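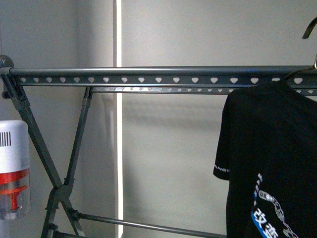 Niamh Tarrawell

Ask the software team at Lilavum what keeps them up at night and you won't hear much about motors. You'll hear about T-shirts. A cup keeps its shape when you look away from it. A shirt on a hanger has a new shape every time something brushes past, and a planner that was perfectly happy a moment ago has to start thinking all over again.

I spent a morning with them in June, and I came away a bit smitten with their problem. The rack alone is a lovely headache! Its rails are punched with rows of little heart-shaped holes, and light comes straight through them from the wall behind. To you and me that's one solid bar. To Voven, the team's perception software, the early versions made it a string of fragments with gaps between them, and a planner will cheerfully steer a hand through a gap that it thinks is open air.

The fix was to stop asking about each patch of metal on its own. Voven now looks for long straight edges first, joins them into bars, and only then decides what's a hole. The second rail, sitting behind the first with the same pattern, gets its own line in the model. The crossed legs are handled the same way.

Then there's the black shirt. Dark fabric gives a depth sensor very little to work with, so the software leans on whatever it can find: the edge of a sleeve, the white outline of a printed chain, a blue band with big Chinese characters on it. A dark hanger under black cloth is harder still, and the silvery hook on the rail often becomes the best clue to where the rest of it goes.

Planning falls to a second program, Jullenov, which sketches 30 possible paths to the hanger, throws out the ones that clip a rail, and hands the best 3 to the controller. It re-checks them 4 times a second while the arm is moving – enough, the team reckons, to keep up with a swinging sleeve.

My favourite part was the replay tool, Doucet. It holds 589 saved attempts, and you can scrub through any of them with the planner's guesses drawn in colour over the camera view. Watching a wrong guess bloom around a coat hanger is oddly gripping. We went through far more of them than we'd planned to, and I missed my train.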